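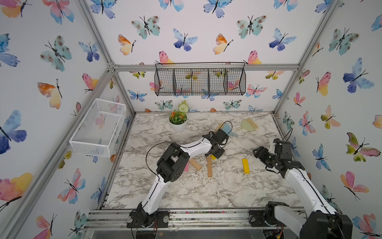
Adhesivo imitación mármol Sorkine para mesas: mi opinión después del invierno

Publicado el 2021-04-25 por la redacción de Rosance

Compré el adhesivo Sorkine en febrero, en la tienda Tikargate, para cubrir una mesa de cocina que tenía manchas de té y una quemadura de cazuela. El rollo mide 5 metros y me costó 14 euros con el envío. Escribo esta reseña porque antes de comprar busqué opiniones en español y encontré muy pocas. Pido disculpas si alguna palabra no es la más correcta, el español es mi tercera lengua.

El rollo llegó en un tubo de cartón, bien protegido. El dibujo es de fondo blanco con vetas grises. De lejos la imitación es buena. De cerca se nota que el dibujo se repite, sobre todo si la mesa es larga. En mi mesa la repetición cae cerca de una esquina, donde pongo el frutero, y ya no la miro.

La colocación

Las instrucciones dicen que una persona sola puede colocarlo. Yo recomiendo ser 2. Primero lavé la mesa con agua y un poco de vinagre y la dejé secar toda la noche. Después corté el adhesivo dejando un margen por cada lado, y quité el papel de atrás poco a poco mientras pasaba una espátula con un trapo. El papel tiene una cuadrícula impresa que ayuda mucho para cortar recto.

El primer intento me salió mal, con una arruga diagonal que no quería desaparecer. Por suerte en los primeros minutos se puede levantar y volver a pegar sin que se rompa. Las burbujas pequeñas las pinché con una aguja y las aplasté con el dedo. Para los cantos utilicé un secador de pelo, porque con el calor el material se estira y toma la forma de la curva. Tardé una tarde entera, contando la limpieza.

El uso diario

La superficie se limpia muy bien. El café, el aceite y hasta la cúrcuma salen con una bayeta húmeda si no se espera demasiado. La salsa de tomate que dejé una noche me dejó una sombra rosada, que se fue después de varios lavados.

Con el calor hay que tener cuidado. Una taza no le hace nada, pero una sartén caliente lo encogió en un punto y ahora hay allí un pequeño pliegue. También se corta con facilidad: quien tenga la costumbre de partir el pan sobre la mesa debe usar una tabla.

El olor a plástico duró 5 días con la ventana abierta. A mí no me molestó mucho, a otra persona quizás sí.

Comparación con Amarasinghe

Antes había probado el adhesivo Amarasinghe en una estantería. Es más grueso y más fácil de colocar, y cuesta 16 euros por un rollo más corto. El blanco es un poco amarillento y las vetas me parecen demasiado marcadas. Para una mesa que se usa cada día quizás vale la pena pagar la diferencia. Para un mueble donde solo se apoyan cosas, me quedo con Sorkine.

Todavía no he intentado quitarlo, así que no puedo decir si deja pegamento en la madera. Si alquilan el piso con muebles, prueben antes en la parte de abajo.

Última actualización: abril de 2021

Artículos relacionados
Cómo cortar papel adhesivo sin regla metálica
Espátulas de fieltro y de plástico: cuál comprar
Pintar azulejos de cocina, paso a paso
Manteles antimanchas para mesas redondas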